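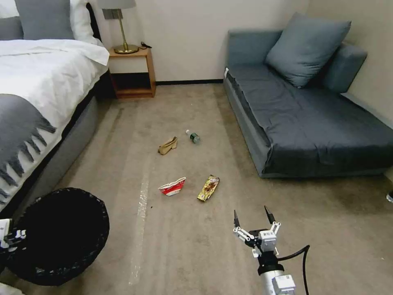
A made-up bed with a fringed throw, and a sofa across the room.

Nisreen Najjar keeps the breed records at Clirnard, a small registry for working and companion dogs, and most of her week goes to names. Every litter registered with the office needs a kennel name, a registered name for each puppy and, if the breeder supplies one, a call name. The three are stored in separate fields. Owners tend to mix them up.

"The call name is what you say at the back door," Najjar said. "The registered name is what goes on the pedigree. They don't have to match, and in most of our files they don't."

Clirnard processes up to 3,000 applications a year. Two people read each one. Spelling is checked first, then length, then whether the same name has already been issued within the breed. A duplicate goes back to the breeder with a form asking for two alternatives.

Najjar said the most common fault is a registered name that sounds like another one already on file. The office compares names by sound as well as by letter, using a program written for it by Volodymyr Hordiienko. He set the matching to ignore doubled consonants and silent endings.

"Callie and Cally are the same name to the program," Hordiienko said. "It flags the second one and a person decides. I didn't want it rejecting anything by itself."

The rules changed in June. Numerals at the end of a name are no longer accepted, and titles such as Champion or Duke can't be used as the first word. A breeder who had planned a litter theme around ranks had to rename four puppies before the papers were issued.

For call names, Najjar has no rules to enforce but does have a preference. She suggests two syllables, a hard consonant at the start and no overlap with the commands the dog will be taught.

"Kit is close to sit," she said. "Bo is close to no. A dog can learn the difference, but you're adding work to the first few weeks."

Changing a call name on an adult dog takes one signed form. Changing a registered name is possible only before the dog has been shown or bred, and Najjar turns down most requests that come in after that point.

"The pedigree has to point to one dog," she said. "Once there are offspring on file, the name stays."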